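Vial Sorting Data Collection: End of Term Report
Etenesh Tsegaye and Sombat Saengthong
December 2024

Where we got to

Second half of the project. First half (the gripper model, the calibration mess) is in the August report so not repeating it. This one covers collecting demonstrations for the pick and place policy, which we've been calling Mamo.

Task is simple on paper. Arm picks up a vial, puts it in the right rack. All of it in simulation, no hardware this term. Sombat drove the arm for most of the demos, Etenesh wrote the logging and did the labelling.

Collection

We planned 40 demos per layout and 3 layouts. Got through two layouts properly. The third is short by nine demos, because the Flameo logger was dropping the gripper channel and we didnt notice until the playback check. Those runs are deleted, not patched. We talked about interpolating the missing values and decided against it — the grasp moment is the part the model most needs to see.

Each demo saves joint positions, gripper command and the camera views. Start positions get randomised by a script. Early on the script kept giving nearly the same start over and over (seed was being reset every episode, Etenesh's bug, fixed). We re-recorded the whole of layout one after that.

Driving style matters more than we expected. Sombat tends to stop above the vial, line up, then go down. Etenesh comes in on a diagonal. With both styles mixed in, the first Mamo policy hovered and dithered. Trained on the straight-down demos only, it was a lot steadier. We kept the diagonal ones in a separate folder called prirnard in case next year's group wants them.

Labelling

Success or fail, plus a reason code for the fails. Fails were kept. Bumped rack, missed grasp, wrong well, timeout. "Wrong well" got argued about a fair bit; we settled on counting it as a fail even if the vial ended up in the correct rack. Should of written that down before starting, some of layout one had to be relabelled.

Workspace during collection, two views:
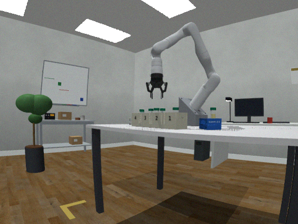
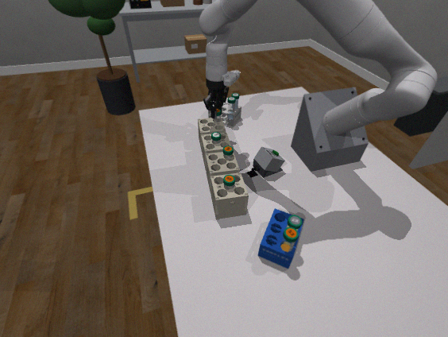 Source: simulation renders, E. Tsegaye and S. Saengthong, Flurkthorpe project

Still to do

— finish layout three
— check the camera timestamps against the joint log, they may be out by a step
— try colour jitter on the training views
— move everything off Sombat's laptop and onto the Flurkthorpe drive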